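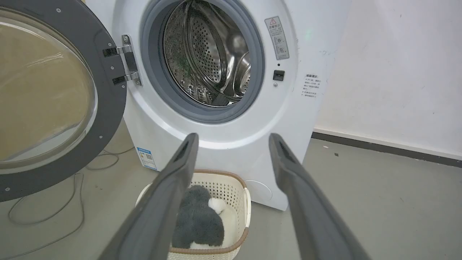 Slide 4: Gasket and drum

Start with the seal. The gray rubber gasket is the part owners skip, and it collects lint and detergent film in the lower fold. Pull the fold forward, wipe along the full circle, then dry it.

Drum next. Mention the perforated wall and the raised lifter paddle. Coins and hairpins end up against the paddle edge. Turn the drum by hand – slowly – and listen for scraping before running anything.

Point out the round filter cover low on the front, right side. Shallow tray and towel first, then open. Jean Geddes has the tray; ask her to hold it up.

If asked about descaling: leave it for Tuesday's session with Hae-won Yook.
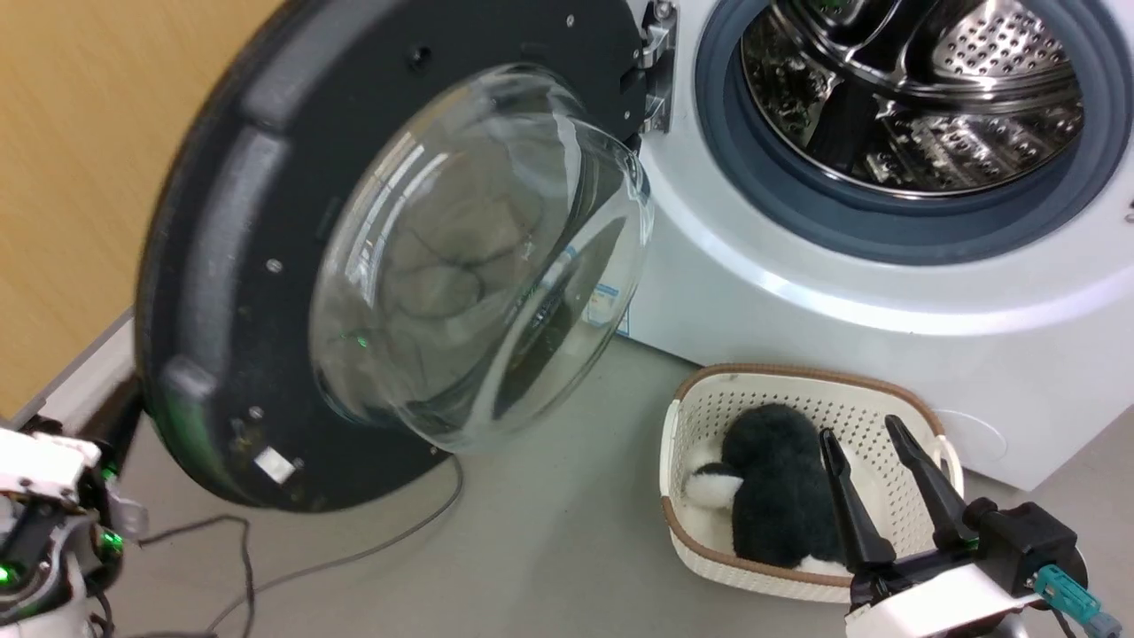
Slide 5: Door and hinge

The glass is domed and bulges toward the drum when closed. Residue settles on the underside of the bowl. Damp cloth, no scouring pad.

Screws are visible in the dark rim. Do not remove them for cleaning. Check the metal hinge for play: lift the door lightly at the outer edge. Movement of more than 2 mm goes on the repair sheet.

After a wash, leave the door ajar for about two hours. Fully open is fine if nothing can knock it.

Pause for questions, then hand over to Lachlan Niven for hoses.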